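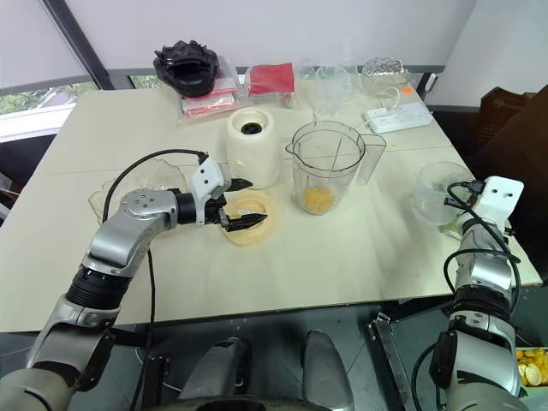

plemetti_fan replied:
I'd throw out fewer of them, friend. You said you have 1052 demos of the blender task and want to drop every one where the operator hesitates. I did that on my own set last September, and the policy got worse at recovering! Those little fumbles are where it learns what to do when a grasp starts off wrong.

hender_bench replied:
Well, I have to disagree, at least partly (and I say this with love, having made every mistake there is). A fumble that gets fixed is gold. A fumble where the operator sits there thinking for ten seconds just teaches the arm to sit there too. I trimmed the pauses, kept the corrections, and came out with 601 good ones.

plemetti_fan replied:
Okay, trimming I can live with! It was the deleting that worried me. How do you find the pauses, by hand?

hender_bench replied:
By hand at first, with a big pot of coffee, and then with the speed filter in Cikska. Check the grasps yourself though, it loves to cut the slow part right before the fingers close.

samarakoon2012 replied:
Thank you both, this is so helpful. I'll trim a copy, leave the originals alone, and train on each.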